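Skurodville Home & Housekeeping Board > Laundry and Linens

Thread: folding towels on a big table vs. the bed

lintroller_286
27 Sep 2023
OK so I finally gave up folding on the bed. Back was killing me. We had the old meeting table sitting in the back room, tan top, rounded corners, way too big for anything, and I said fine, that's the folding table now. Two loads in and I'm sold. Everything gets folded flat, stacked on the far corner, carried off in one trip.

Question is the hand towels and dish cloths. I fold in half, half again, then thirds. They look great for a day and then the stack leans and somebody pulls one from the bottom and it's all over the floor. What do you all do? Also do you mix colors in a stack or keep them apart

mapleporch
Mix. Life's too short. I stack by size only, big on the bottom.

dryersheet_dan
By color here. Greens for the kitchen, blues for the bathroom, so if they're mixed I have to unstack them anyway. Takes two minutes at the table and saves me walking back and forth.

And put the fold facing OUT. Rounded edge toward you, loose edges to the back. You can grab one without dragging the one under it.

mapleporch
fold out is right, agree with that part. Color thing is a waste of time unless you're running a hotel

lintroller_286
Not a hotel lol. But we do go through a lot of cloths, it's a shared space and people wipe everything down with whatever is closest. Which is why I'm starting to lean toward Dan's way.

I keep the finished ones right at the corner so the middle stays clear for the next one. Loops are the other thing that bug me. Some of ours have those little hanging loops and they poke out the side no matter what I do.

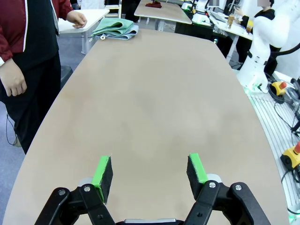 Tried tucking them under, they work their way back out. Tried folding from the other end and then the loop is on top, looks worse. My sister in law cuts them off – I can't bring myself to do it, half of ours get hung on hooks.

tidy_ish
Leave the loops out!! That's how you know which ones have them. I put all the loops on the same side of the stack and that's my hook pile. Never understood why people fight this.

dryersheet_dan
Same. Loops on one side, done.

oldbasement
Disagree with all of it, roll them. Rolled cloths don't lean, you can see every one, loop goes inside. Been rolling since we lived over on Carrier Street, never going back.

mapleporch
Rolled takes up twice the shelf

oldbasement
It does not. Depends on the shelf. Mine is 18 inches deep and I get two rows.

mapleporch
OK well mine isn't 18 inches deep so

tidy_ish
Rolling is fine for thin ones. Anything thick springs open by the next morning, at least mine do. I tried it with the set from Usitz and they were a mess.

lintroller_286
Our shelf is shallow too so rolling is out I think. Sorry basement.

Another table thing while I'm here – a smooth top is nice for flattening stuff but cloths slide when I press the fold. Anyone put something down first? I was thinking an old sheet.

dryersheet_dan
Old sheet slides too. I use a Jumisard shelf liner, the grippy kind, cut to size. Wipe it now and then. Just a strip where you do the actual folding, you don't need to cover the whole table.

tidy_ish
Or a bath towel. Free, already there.

lintroller_286
ha ok bath towel first, liner if that doesnt work. Going with fold facing out, loops on one side, colors apart. Will try it for the rest of September and see if the stack survives the others.

mapleporch
It won't survive. Put a few loose ones in a bin by the door and let them take from that. Keeps hands off the nice pile

lintroller_286
OK that one I'm stealing

oldbasement
still say roll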